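Flollton Library Retires Its Reading Table Rules, All 12 of Them

10/11/23

The Flollton Public Library has repealed its rules for the long tables in the reading room, ending a code of conduct that had grown over the years to 12 articles and a footnote on soup.

The new policy, posted by the front desk on a single sheet, asks patrons to be considerate. The old one ran to three laminated pages and distinguished between a coat placed on a chair and a coat placed on a chair "with intent."

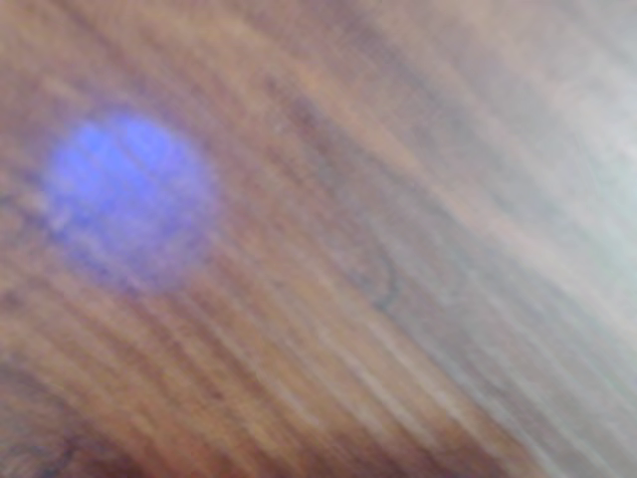
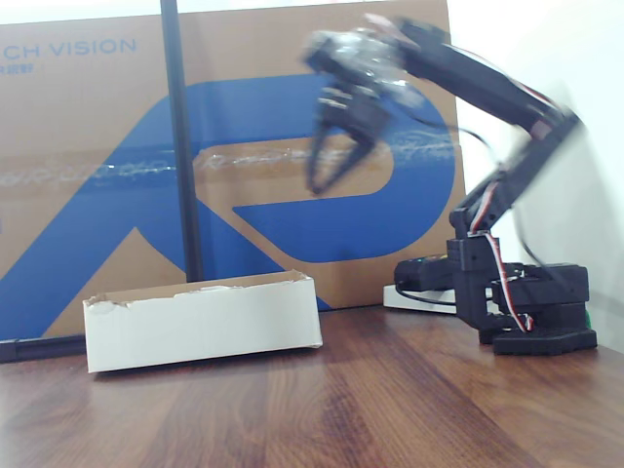
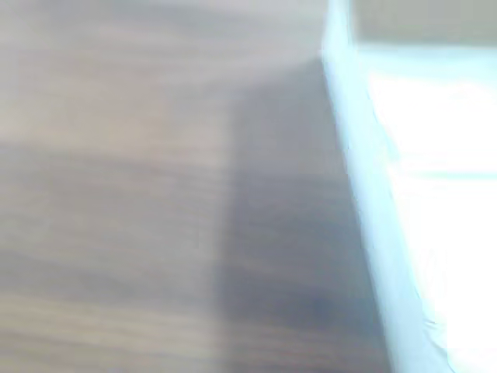

Wood surfaces, a subject on which the old rules had plenty to say.

The trouble began in June, when the library joined a lending agreement with its neighbors in Metosby and Ridham. Readers from all three towns can now use any of the buildings, and they have brought their habits with them. Metosby allows drinks with lids. Ridham allows drinks without lids but bans pencils sharpened on the premises. Flollton had banned both, along with humming, and for a few weeks the reading room was the site of what the library's newsletter called "a spirited exchange of views on humming."

Complaint slips followed. The library received 148 of them over the summer, a sharp rise for a building whose suggestion box had mostly been used for gum. A good share concerned Article 7, which limited each reader to "one elbow's width, measured at rest." Several patrons asked whose elbow. One submitted a diagram.

An attempt to fix the wording did not help. The revised Article 7 came back longer than the other 11 put together and introduced the term "elbow equivalent," which was also left undefined. It stayed on the wall for nine days.

The library then mailed a survey to cardholders and got 409 replies, a turnout that would flatter most elections in the county. A majority favored dropping the rules altogether. A smaller group wanted them kept but moved somewhere they could not be seen. Four people used the space for comments to renew their books.

Under the new arrangement, bags go under the table, phone calls go outside, and everything else is left to the judgment of adults, a group the library says it has decided to trust on a trial basis. Food is still out. The soup footnote survives as a small card by the door, where it has been shortened to "No soup."

Not everyone is pleased. A letter in the local paper predicted that the reading room would be "a cafeteria by Christmas," and its author has reportedly been coming in every morning to check. The staff say he is very quiet and returns his newspapers to the rack.

Ridham's library is watching with interest and has put its own pencil policy under review. Metosby, asked whether it might reconsider lids, said it was happy with lids.

The old laminated pages will go on sale with the discarded paperbacks at the library's next book sale, proceeds to the Abubakari Fund for large-print titles. Bidding on Article 7 starts at one dollar. The footnote is sold separately.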